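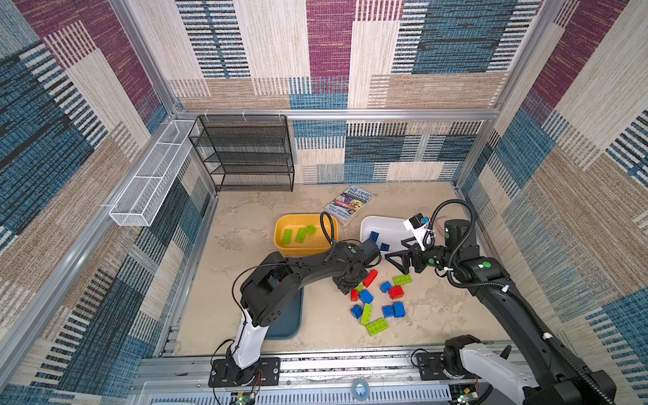

Minutes — block sorting data group, Brostgate site
2023-10-28
Chair: Carolina Frade
Present: CF, operators from both shifts, labeling, training (by phone, dropped twice), facilities for items 4 and 5
Apologies: Bustos rep
Notes typed during the meeting, corrections to me before they go on the shared drive

1. Last minutes
Agreed, one change. The action on spare fingers was labeling's, should have been facilities'. Still open either way, see item 5.

2. Where we are
Target for this round is 3000 accepted episodes. We have nearly 900. CF not happy but not panicking — the first stretch was mostly setup and re-doing the left arm calibration. Night shift pace is better than day shift, day shift says they get all the visitors. CF will ask for tours to be kept to lunch.

Training asked if rejected episodes are being kept. Yes, separate folder, nothing deleted. Training wants them. Some of the failed grasps are useful if they are labeled as failed and not just dumped. Labeling says that doubles their work on those. Left for item 3.

Long argument about what counts as one episode. Some operators stop after one block is in its container and start a new recording, others clear the whole pile in one go. Both in the set at the moment under the same task name. Agreed: one episode = whole pile cleared, or operator gives up and marks it. Single block pick and place gets its own task name from now on. Old ones to be split by labeling where it's easy, parked where it isn't.

3. Labeling and the reject pile
31 episodes came back from the second check. Reasons, in no real order:
— wrong instruction text (says green, operator did blue)
— block dropped outside reach, operator reached in by hand and the hand is in the recording
— left arm idle for the entire episode on a task that's meant to be two arm
— wrist view blurred

The hand in the recording thing has come up before. Rule stays: if you have to put a hand in, stop, mark it, reset, start again. Don't try to save it. Operators say the restart takes too long, the Zurnine software makes you retype the task name each time. Training will look at a default. CF: not a reason to keep going with your hand in there though.

On failed grasps: labeling will mark them with a single flag, no typed reason. Training ok with that for this round. Review at next meeting.

Instruction text. We have people writing "put the green ones in the yellow tub" and others writing "sort" and nothing else. Training wants variety in wording but it has to say the color and where it goes. Just "sort" is no good. One operator asked if "bucket" is allowed for tub. Yes, that's the sort of variety they mean. Calling a tray a tub is not ok when there are trays out as well.

Lime vs. green: no difference for our purposes, write whichever you like.

4. Layout and resets
Most of the time went here.

Training looked through a sample and says the starts are too alike. Same containers, same corners, pile always in the middle between the two grippers. The model will learn where the yellow tub lives and never look for it. Agreed:
— yellow tub, white tray and teal tray change places at every reset, not once a shift
— teal one in particular tends to end up under the left elbow where it's half hidden. Fine now and then, we want some hidden cases, but not every time
— start some episodes with blocks already in a container. Some people do this and some always start from empty
— pile shape should vary, spread out, bunched, some blocks touching. Don't line them up

Day shift asked how random is random, and who decides. CF will print a stack of layout cards, draw one at each reset. Night shift thinks cards will get lost. Tried anyway for the rest of this round.

Extra objects. We agreed a while ago to leave something on the floor panel that isn't part of the task, so the arms learn to leave it be. At the moment it's mostly a book. The Treehouse book has been in so many episodes that training recognizes it on sight. Rotate it please. Bring in other things — a mug, a glove, a different book, nothing sharp and nothing with a personal name or address on it. Small objects ok as long as they won't jam in a finger.

Question from labeling: if the gripper nudges the book on the way past, is that a reject? No. If it picks the book up, yes. If it pushes it into a tray, mark it and ask.

Wall fabric. Facilities wanted to know if they can take the patchwork off the walls for cleaning. CF said leave it up until this round is done, then swap the whole lot for the plain set. Training would prefer the change in the middle of the round so both halves get mixed. Nobody wanted to redo the left wall with the mesh basket mounted there. Not settled. CF to decide with training after the meeting and tell everyone, not leave it to word of mouth like last time.

Floor panel: marble pattern stays. Pronora are sending a darker one in January, no sooner.

5. Hardware
Right arm cable. Operators report the black cable over the wrist camera gets in the way on long reaches toward the left side. Facilities will re-route, needs the cell off for a morning. Day shift to pick which one. Please don't tape it yourselves, tape was found on it.

Green dots on the arms: one fell off and went back on in slightly the wrong spot, nobody wrote down when. If a dot comes off, stop recording and tell facilities. Facilities has the drawing with the postions.

Spare fingers: still waiting on Bustos. Their rep not here so couldn't ask. CF will call. We have 3 sets left and the current ones are wearing at the tips, long flat bricks are slipping more than they did. Operators on nights say they've started grabbing those across the short side. Training fine with it, as long as it isn't every operator doing it the same way.

Control boards on the front rail: check both green LEDs are lit before you start a session. Day shift lost most of an afternoon to a left arm that wasn't talking. Goes on the start sheet.

6. Shift handover
Handover log is patchy. Minimum from now on: last episode number, which card was drawn last, anything odd with either arm, which extra objects are out. Initials. Two lines is enough, a blank page isn't.

Night shift asked for a second chair at the teleop station. Facilites has one.

7. AOB
Training wants a short run with tidy up at the end, i.e. book moved aside and containers put against the back wall. Interest from the operators, no time this round. Parked.

Pronora want to see a sample set. CF will send from accepted episodes only, nothing with a hand in it.

Reminder that recording has to be stopped before anyone opens up the enclosure for a reset. Still getting clips of people leaning in.

Actions
CF — layout cards; call Bustos about fingers; decision on wall fabric; tours at lunch only; sample to Pronora
Training — default task name in Zurnine; list of instruction wordings that are ok and not ok
Labeling — failed grasp flag; split the single block episodes; second look at the returned ones
Facilities — cable re-route; check all the green dots against the drawing; chair
Operators, both shifts — swap containers every reset; rotate the extra objects; handover log
Day shift — choose the morning for the cable, tell night shift

Next meeting when we pass the halfway mark, CF to send the invite.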